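8/22/19

Slept badly and got up before the alarm. The fan in the bedroom has started clicking again on the high setting, so I ran it on low and was too warm. Made coffee, fed the cat, and sat on the back step until the neighbor's sprinkler came on and started hitting the fence.

## The drive

Left for Ivmont after breakfast. I took the old road through Keane because the highway is down to one lane by the quarry. It wasn't any faster. There was a hay truck ahead of me most of the way and no good place to pass. The corn looks short this year on the north side and fine on the south side. The creek at the Keane bridge is as low as I have seen it, with the flat rocks all showing.

Stopped for gas and checked the oil while I was there. It was down a little. I need to write down when I add it, because I never remember, and then I can't tell if the car is burning it or if I just forgot the last time.

## Mom's piano

The reason for the trip was the piano. Jamila Begum had agreed to look at it before I decide whether to move it to my place. She has tuned for the church in Ivmont for years and she doesn't talk much while she works. She took the front panel off and set it against the couch, then played every key slowly from the bottom up. I sat in the kitchen so I wouldn't be in her way.

What she found:

- Four strings need replacing, all in the treble.
- The pins on the left side are loose. She can tighten them for now, but they won't hold forever.
- Moths have been in the felt. It's old damage.
- The soundboard has a crack near the bottom. She pressed along it and listened and said she would leave it alone.

I asked what it would cost to do everything and she said $3000 if I wanted it right, and a lot less if I only wanted it playable. I asked which one she would do. She said it depends on who is going to play it. I said me, badly, and maybe the kids when they visit. She said playable, then.

There was a pencil mark on the side of middle C, a small M, which must be from when Mom was teaching me. I had forgotten it. Jamila asked if I wanted it cleaned off and I said to leave it.

She also told me not to move it in the summer if I can help it, and to let it sit for a month in the new room before she tunes it. So that means fall at the earliest. She wants it on an inside wall, away from the heat vent. The only inside wall long enough at my place is the one with the bookcase, so the bookcase will have to go upstairs or go away.

## Movers

Called Clellano from Mom's kitchen. The man asked how many steps there were and I had to go out and look. Three at the front, two at the back, and the back door is wider. He wants the measurements of my hallway before he gives me a price. I also called Plerkberg, who moved Anwara Uddin's upright in April. They were closed or not picking up, so I left a message. Anwara said they were careful but they came late and she had to wait around all afternoon with the door propped open.

Went through the piano bench while I was there. Mostly hymn books and some sheet music with the covers gone. Also my old lesson book with the stars in it, fewer stars than I remembered. I kept the lesson book and two of the hymnals and put the rest back for now. My brother might want some of it, though I doubt it.

## Evening

Home before dark. It rained hard for a few minutes outside Keane and then quit, and the road was steaming. Didn't feel like cooking. Had toast and the rest of the bean soup, and then went into the snacks anyway. Yellow and blue plastic, "Flavor" in big white letters.

Measured the wall after supper. The piano will fit with a little to spare on the side by the door, but the lamp has to move. Played a few scales on the edge of the table to see if my hands still knew where to go. The right one did. The left got lost on the way down.

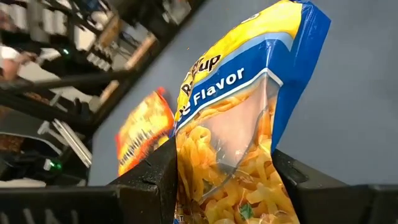
## Tomorrow

Measure the hallway and call Clellano back. Try Plerkberg again. Write to Jamila and tell her yes on the strings. Oil for the car, cat food, light bulb for the stairs.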